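# Checking a grasp planner before you believe its score

Every grasp planner comes with a number that says how good it is. I don't trust that number, and after this page I hope you'll trust it a bit less too. The steps below use Groltoso, the small simulator we run at Lendis, but any simulator that lets you edit a scene file will do.

You need a working planner, one scene with a single target object, and an afternoon.

## 1. Freeze the scene

Turn off all randomization. Fix the object pose, the lights, the camera and the seed:

```
groltoso run bench.yaml --seed 239 --no-jitter --save-frames
```

Run it twice and diff the logs. If they differ, stop and find out why. Mine differed for two weeks, and the cause was a physics thread that ignored the seed. Every comparison I'd made before that went in the trash.

## 2. Get the failures out of the average

Our planner reported success on 847 grasps in a row on the stock scene. Lakmal Ekanayake was pleased. I asked what counted as success, and it was "fingers closed, contact on both pads." Lifting wasn't in there.

Change the test so a grasp counts only if the object rises and stays up:

```
success:
 lift_height: required
 hold: until_timeout
 contact_only: false
```

Rerun the same seeds. Of those 847, we lost 234. The planner was the same as the day before.

## 3. Swap the surface, then the shadows

Do these one at a time. If you change both, you'll learn that something broke and nothing else.

Start with the surface. Replace the plain texture with a busy one, such as veined stone, and leave the object alone. A perception model trained on flat colors may decide that a pale vein is the edge of something.

Then set the shadow map to its lowest resolution:

```
render:
 shadow_map: low
 shadow_filter: none
```

Shadows come out with stair-step edges. People tell me this is unfair because real shadows don't look like that. Fine, but if your segmentation mask moves when only the shadow filter changes, it was reading the shadow, and it will read real ones as well.

## 4. Look at the frames just before the fingers close

Skip the success videos. Sort the saved frames by the time left until contact and open the last few from each run. Check the mask against the shape, then check finger clearance against whatever stands next to the target. Round objects with a neighbor close by on one side are where ours did worst.

Yatziri Carrillo wrote a script called Bunwood that does the sorting. It's handy, but it drops any run without a contact event, so the worst misses never show up. Pass `--keep-empty`. 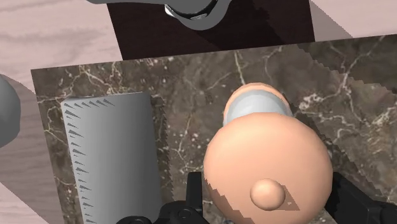

## 5. Write down what you didn't test

Put this in the same file as the score. Ours says: one gripper, rigid objects only, no sensor noise, friction guessed. The friction line bothers me most. We copied the value from an old Arriaga config and I can't find where Arriaga got it.

If someone shows you a result over 3029 runs and there's no such list, ask for one before you ask about the method. A big run count with a fixed friction value tells you a lot about that friction value.

## Known problems

- `--no-jitter` doesn't cover lights added by an include file. Set those by hand.
- Low shadow resolution slows down the first run while the cache rebuilds. Ignore the timing on that one.
- The hold test passes if the object gets wedged between the fingers and the palm. I haven't decided if that should count.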